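Workshop > Kitchen arm build > Checks before the real one moves

Last updated: 10th January

I go through this list every time I change the code, even for a tiny tweak. Hiwot Araya built the arm mount with me at the Ritcombe shed and she signs the second column – she's much fussier than I am, thank goodness! Sim first, then hardware.

1. Sim kitchen loads, arm gets to the toaster oven controls. OK.

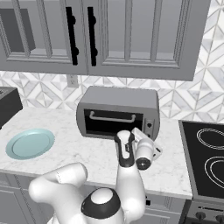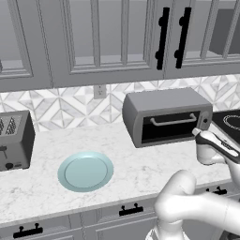
2. Elbow stays clear of the counter edge through the whole move. OK, but I'd like a bit more room, so I've raised the waypoint by 23 mm.

3. Speed cap on before anything gets powered up. OK. (I forgot this in October and got a very loud clunk.)

4. E-stop within reach of whoever's standing closest. OK – moved it to the left side of the bench, Hiwot's a lefty.

5. Base bolts tight. NOT OK. 2 of them had worked loose again. Thread locker's on order from the place in Dranville.

6. Cables clipped, no grey sleeve rubbing at the wrist. OK after a new clip.

7. Oven unplugged for the first 13 hardware runs. Not started, waiting on item 5.

8. Log saved with the run number. OK, last one was 126.

Hiwot wants a check for finger pad wear as well, so I'll add that once we've agreed how worn is too worn.

Questions to the Ritcombe shed noticeboard | © Ritcombe shed | Back to top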